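Notes on Household Linens and Storage, September

This blog has been maintained for 2 years as a personal record of domestic order, and the present entry concerns the folding of towels and the storage of flat items. My thanks are due to Lihua Cai, whose letter from Ristevton raised the question of shelf depth.

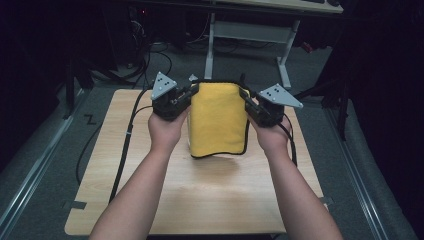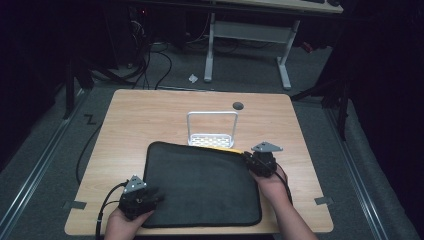
Shelf depth should determine the fold. At Pullville the linen shelves are shallow, and a towel folded in half twice will project past the front edge; folding in thirds is preferred. Color is also of use in sorting. A mustard-yellow towel with a thin black border, such as the one held above the table, is easily found in a stack of white ones, and I reserve strong colors for the kitchen. Padded sleeves are stored flat - never beneath linens.

Selorm Kpodo has asked whether towels should be rolled. Rolling is acceptable in baskets, but I do not recommend it for open shelving. Readers' remarks on drawer liners will be addressed in the next entry.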